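Continuing maternity pay when a fixed-term contract ends

Posted by Brisa Arriaga
Category: Maternity and parental benefits

I am employed by Herley on a fixed-term contract that expires in May, 10 weeks before my due date. The personnel office has informed me that the company will not extend the contract and that its part of my maternity pay ends on the same day. I have paid into the Trestik fund for 252 days. The leaflet states that a member must have 253 days of paid contributions before the leave begins. I would like to know whether the fund counts days up to the end of the contract or up to the first day of leave, and whether I must file before I leave the company.

2 replies

Ikonen
The fund counts contribution days up to the first day of leave. The end of the contract has no effect on days already paid. If your May wages have not yet been reported, those days will be added when the employer submits its monthly statement, and you will pass the limit. You should request a written record of contributions from the fund now and compare it with your pay slips.

The claim may be filed before or after the contract ends. It must include the medical certificate showing the due date, a copy of the contract, and the employer's statement of final wages. Herley is required to issue the last of these even when a contract is not renewed -- a refusal should be reported to the fund in writing.

Please note that the employer's supplement is a separate matter. It is set by the company's own rules and normally ends with the contract. The basic benefit is paid by the fund directly to the member.

Iltilari
I had the same case and was paid. It took a long time. Keep copies of everything. There is also a one-time birth grant of 1000, which does not depend on contribution days, and the form for it is separate. I sent mine with the main claim and it was returned, so send it on its own.

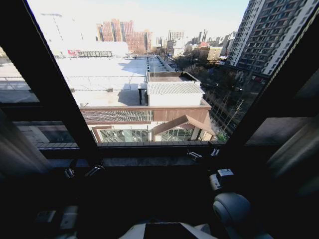

The grant form also asks for the bank details of the parent making the claim, and the account must be in that parent's name.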